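Fire Door and Exit Route Checklist, with Comments
Sanska Building, ground and second floors
Walked in May by Sointu Hirvonen. Comments reviewed by Reijo Eskola.

Mark each line OK, Fix, or N/A. Write a comment for every Fix.

1. Main entrance doors
Open fully from inside without a key: OK
Floor clear on both sides: OK
Exit sign lit: OK
Comment: Door mat curls at the left corner. Tape is not a repair. Order a new mat with a beveled edge.

2. East stair door, ground floor
Closes and latches by itself from fully open: Fix
Closes and latches by itself from a few inches open: Fix
Seals in place along both sides and top: OK
Comment: Door stops short of the latch. Closer arm is loose at the frame bracket. Tighten the bracket first, then adjust the latch speed. Test again with the hallway windows shut and with them open. Pireo has the service contract for closers and should be called if the adjustment does not hold.

3. East stair door, second floor
Closes and latches by itself: OK
Glass free of cracks: OK
Label on hinge edge readable: Fix
Comment: Label has been painted over. Clean it carefully with a plastic scraper. Do not sand it. If the rating can't be read afterward, report it to Reijo.

4. Corridor to the rear exit
Clear width 40 inches at the narrowest point: OK
No storage in the corridor: Fix
Lighting works along the full length: OK
Comment: Flattened cartons from the Khattak delivery were leaning by the mop closet. Moved during the walk. The tenant was told and agreed to use the recycling cage. This was also a comment last time.

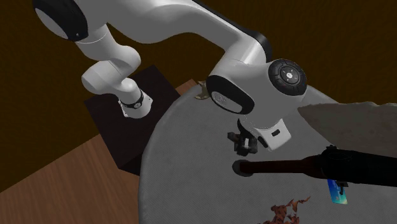

Can a fire door be held open during working hours?
Only with a hold-open device that releases when the alarm sounds. Wedges, bins, and hooks are not allowed, even for a short delivery.

5. Rear exit
Panic bar releases with one push: OK
Door swings all the way open: Fix
Outside landing clear: OK
Comment: Bottom edge drags on the threshold for the last part of the swing. Hinge screws are tight, so the door has probably dropped on worn hinges. Get a price from Gonach for a replacement set. Until then, check daily that one person can open it without a shoulder.

6. Emergency lights
30-second button test, all units: OK
90-minute test in the last year: Fix
Comment: Short test passed on both floors. There is no entry in the log for the long test. Schedule it for 6 p.m. or later, and leave the lights time to recharge before the building is in full use again.

7. Alarm and hold-open devices
Devices release on alarm: OK
Doors close fully after release: OK
Comment: The device on the second floor hums. Still releases properly. Keep an eye on it.

8. Paperwork
Floor plans posted and current: Fix
Log book at front desk: OK
Comment: Second floor plan shows the old copy room wall. Replace the print at both stairs.

Order of repairs: item 2, item 5, item 4, item 6, then the rest. Initial and date each line in the log book when the work is done. Item 2 is to be rechecked by someone other than the person who made the repair.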